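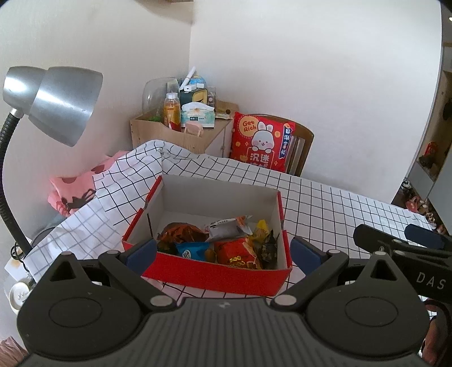 A reader of the first edition wrote to us that she had closed the book after the chapter on taxes with one question still open: if a toll on the bridge is good for the town, why do the people of the town vote against it every time? She found our answer, which took only half a page, too short. We agree with her, and the present chapter is our longer answer.

Chapter 3
Who Pays for the Bridge?

Skestmont and Pondeck are two towns on opposite sides of a river. One bridge connects them. In the morning between seven and nine it is full, and a trip that takes four minutes at noon takes 23 minutes at eight o'clock. The drivers lose time, and the bakeries and workshops that wait for deliveries lose money.

Most economists who look at such a bridge will propose a price. Each driver who enters at eight o'clock makes all the others behind him a little slower, but he does not pay for this. He looks only at his own time and his own fuel. In Chapter 2 we called such a cost an external cost. A toll puts this cost in front of the driver before he decides. Some drivers will then leave home earlier, some will share a car, and the rest will pay and cross faster.

The argument is simple, and students usually accept it in one lesson. The difficulty begins when we ask who gains and who loses.

Suppose that 1269 cars cross in the busy hours without a toll, and 801 cross after the toll is introduced. The drivers of these 801 cars have a quicker trip, but they also pay. For a person with a high hourly wage the saved minutes can be worth more than the toll. For a person with a low wage they can be worth less, and this person is worse off even though the road is now free in front of her. The drivers who gave up the busy hours are mostly worse off too – they had chosen those hours for some reason, and now they must do something they liked less.

Where is the gain, then? A large part of it is in the toll box. The money collected belongs to the towns, and the result for each family depends on how it is spent. If Pondeck uses its share to lower the bus fare, one group gains. If Skestmont uses its share to reduce the property tax, it is another group. We will compare both plans in Section 3.2, with the help of a method known in this book as the Xie table, and we will apply it again to the Kasteck water price in Section 3.4.

Before you continue, please review the terms external cost and marginal cost. You will need both of them from the next page on.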